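Section 3. Room Layout and Work Surfaces
Karla Figueroa, Ezequiel Ochoa

The Samolwood room was surveyed in January over 4 sessions of 20 minutes. Desks and vanities share one floor.

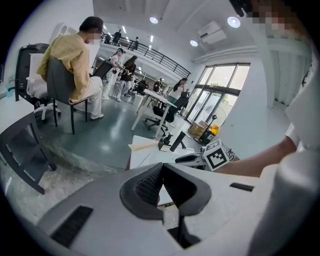
Figure 4. White desktop with paper sheet; office chairs and a second desk behind.

3.1 Vanity
The vanity has a glossy white top with an integrated rectangular basin and a black single-lever faucet. Loose items on the counter reduce the clear area beside the bowl.
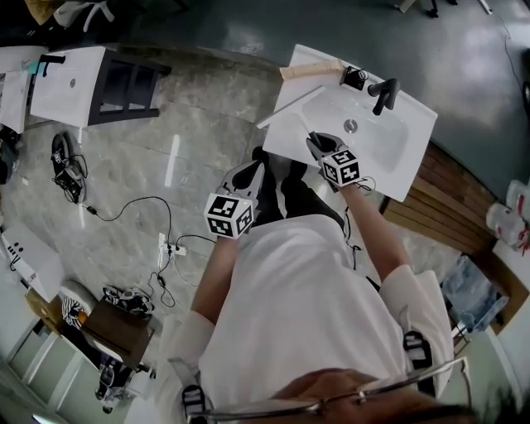 3.2 Storage of Loose Items
Long flat items go back to the shelf after each session.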